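Can a robot do your chores yet?

Kind of. Some of them. Slowly!

Robot vacuums - yes, lots of homes have one. Folding a T-shirt? Getting there. Cleaning your whole room while you're at school? Nope, sorry.

Why so hard? Your hands are amazing, thats why. You can grab an egg and not squish it. You know a sock is a sock even when its balled up under the bed. A robot has to learn all that, bit by bit. Might take 500 tries to learn one small job. Then move the lamp and it gets muddled.

Shop jobs are tricky too. Stocking shelves, packing bags, sorting flowers. Stems are thin, petals bend, leaves go everywhere. Even pretend flowers are a tough one to pick up.

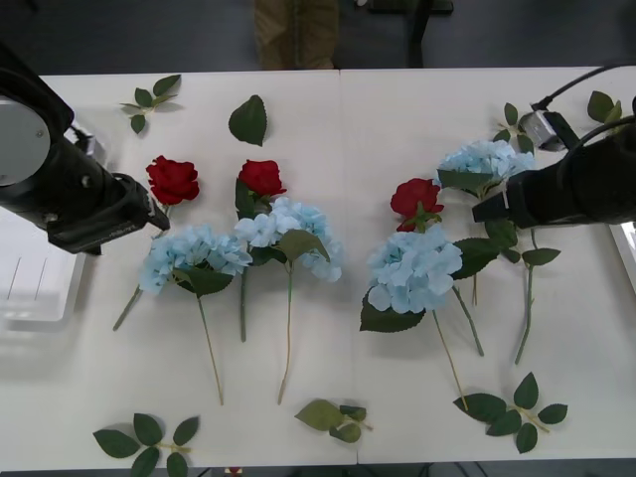 Two robot arms, three red roses, four pale blue hydrangeas. All fake flowers!

So keep making your bed for now. Next page - robots on the farm.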